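Zweifinger-Greifer für Probenröhrchen: Kuton oder Farnen?

Forum: Greifer und Endeffektoren
Seite 1 von 1

tretside_lab
Themenstarter
Beiträge: 79

Hallo zusammen,

wir haben hier einen zweiarmigen Aufbau und wollen damit Probenröhrchen aus einem Ständer nehmen, umsetzen und wieder ablegen. Alles Kunststoffröhrchen mit Schraubkappe. Bisher laufen die Arme mit Parallelgreifern von Kuton mit flachen Backen. Das geht so lange gut, wie die Röhrchen senkrecht stehen und links und rechts genug Luft ist. Bei vollem Ständer stößt die Backe ans Nachbarröhrchen.

Zur Auswahl stehen jetzt:

1. Kuton behalten und schmalere Backen drucken
2. Farnen, Winkelgreifer mit spitz zulaufenden Fingern, die in V-Form öffnen

Hat jemand beide im Einsatz gehabt? Mich interessiert vor allem die Wiederholgenauigkeit beim Schließen und ob die schmalen Finger bei seitlicher Last nachgeben.

Kameras sitzen oben am Kopf und an den Handgelenken. Regler ist der Quintana, die ältere Version.

greifbacke
Beiträge: 1.240

Kuton behalten. Beim Winkelgreifer wandert der Greifpunkt mit dem Öffnungswinkel, das musst du für jeden Durchmesser neu einrechnen. Beim Parallelgreifer bleibt die Mitte die Mitte. Schmale Backen aus PETG, vorne Silikon drauf, fertig.

Welche Kraft stellst du ein?

tretside_lab
Themenstarter

40 Prozent. Darunter rutschen die Röhrchen beim Herausziehen, wenn die Bohrung im Ständer eng ist. Gedruckte Backen hatte ich schon mal, die haben sich bei der Kraft an der Spitze aufgebogen.

m_trevaskis
Beiträge: 312

Ich sehe das anders als greifbacke. Wir haben die Farnen seit Mai und die Greifpunktverschiebung ist eine Tabelle mit ein paar Stützstellen im Regler. Einmal einmessen, danach ist Ruhe. Dafür kommst du mit den Spitzen zwischen die Röhrchen, was mit den Kuton-Backen bei uns auch in der schmalen Ausführung nicht ging.

Nachteil: die Finger sind schwarz und matt. Die Handgelenkkamera regelt die Belichtung hoch und die hellen Kappen brennen aus. Feste Belichtungszeit einstellen.

Gruß
Marama

greifbacke

Eine Tabelle ist trotzdem eine Fehlerquelle mehr. Und wer misst nach, wenn einer die Finger getauscht hat?

m_trevaskis

Derjenige, der sie getauscht hat. Dauert eine Viertelstunde.

kabelbinder_ost
Beiträge: 59

Zum Quintana: die ältere Version schickt den Schließbefehl erst, wenn der Arm als "in Position" gemeldet ist. Mit zwei Armen wartet sie in der Grundeinstellung auf beide. Das merkt man an einer Pause vor jedem Griff. Lässt sich unter Achsgruppen trennen, dann aber die Kollisionsüberwachung zwischen den Armen selbst prüfen.

tretside_lab
Themenstarter

Danke, die Pause kenne ich, hatte sie auf die Bildverarbeitung geschoben. Gruppen sind jetzt getrennt.

Die Farnen sind inzwischen da und an beiden Armen montiert. Eingemessen nach der Methode von Marama mit 6 Stützstellen.

Erster Durchgang am Sonntag, jeweils Greifen aus dem Ständer, Anheben, Zurückstellen:

Kuton, flache Backen: 40 Griffe, davon 31 ohne Eingriff
Farnen: 40 Griffe, davon 37 ohne Eingriff

Bei den Kuton waren die Fehlgriffe fast alle am Nachbarröhrchen. Bei den Farnen zweimal zu hoch gegriffen und einmal nicht ganz eingetaucht.

greifbacke

40 Griffe pro Greifer sind nicht viel. Und liegende Röhrchen hast du weggelassen, da würde ich den Unterschied erwarten, und zwar zugunsten der breiten Backe. Mit zwei Spitzen auf einem Zylinder hast du kaum Auflage, der dreht dir weg.

tretside_lab
Themenstarter

Stimmt, liegende fehlen noch. Kopfkamera, Farnen an beiden Armen:
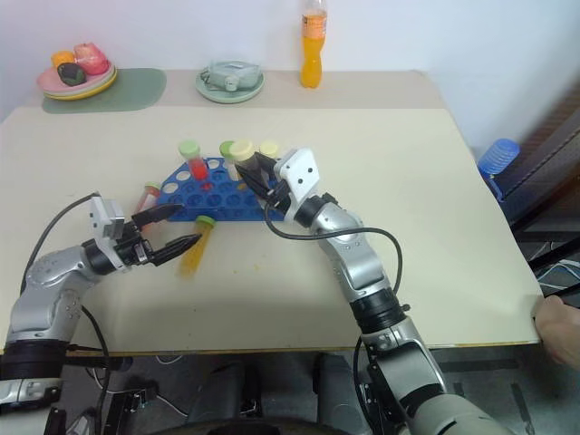 Die Wegdreherei ist für mich die offene Frage bei den Farnen, beim senkrechten Griff macht mir die schmale Auflage keine Sorgen mehr. Rechts sind die Finger an dem Röhrchen mit der cremefarbenen Kappe zu, hinten am Rand vom blauen Ständer, und das mit der grünen Kappe direkt dahinter ist aus Sicht der Kopfkamera teilweise verdeckt. An solchen Stellen verlasse ich mich für die Position lieber auf die Handgelenkkamera. Das Röhrchen mit der gelborangen Flüssigkeit vor dem Ständer ist der Fall, den greifbacke meint. Es liegt schräg, und der linke Greifer steht mit offenen Fingern in V-Stellung davor. Dafür will ich die Anfahrt so drehen, dass beide Finger quer zur Röhrchenachse schließen. Zahlen dazu habe ich noch nicht.

kabelbinder_ost

Die Kabelschlaufe am rechten Greifer würde ich kürzer führen. So wie sie nach außen auf den Tisch hängt, bleibt sie dir bei einer größeren Drehung der letzten Achse irgendwo hängen. Zweiter Halter auf halber Strecke am Unterarm.

m_trevaskis

Für liegende Röhrchen bei uns: nah an der Kappe greifen, nicht in der Mitte. Der Kappenrand wirkt als Anschlag, wenn das Röhrchen in Längsrichtung wandert. Schließgeschwindigkeit runter. Wir sind damit auf nearly null Wegdreher gekommen, sorry, auf fast null, ich schreibe den ganzen Tag englische Berichte.

greifbacke

An der Kappe greifen heißt aber auch, dass du beim Aufrichten den Schwerpunkt weit weg hast. Bei vollen Röhrchen kippt das in den Fingern. Ich bleibe bei der breiten Backe, zumindest an einem der beiden Arme. Links Kuton für alles, was liegt, rechts Farnen für den Ständer. Warum müssen beide gleich sein?

tretside_lab
Themenstarter

Wegen der Übergabe von links nach rechts. Mit zwei verschiedenen Greifern brauche ich zwei Übergabepunkte und muss beide pflegen. Ausschließen will ich es aber nicht.

Nächster Schritt: liegende Röhrchen mit Farnen, Griff an der Kappe und Griff in der Mitte, danach dasselbe mit Kuton links. Den Kabelhalter setze ich vorher um.

greifbacke

Schreib bitte die Füllstände dazu.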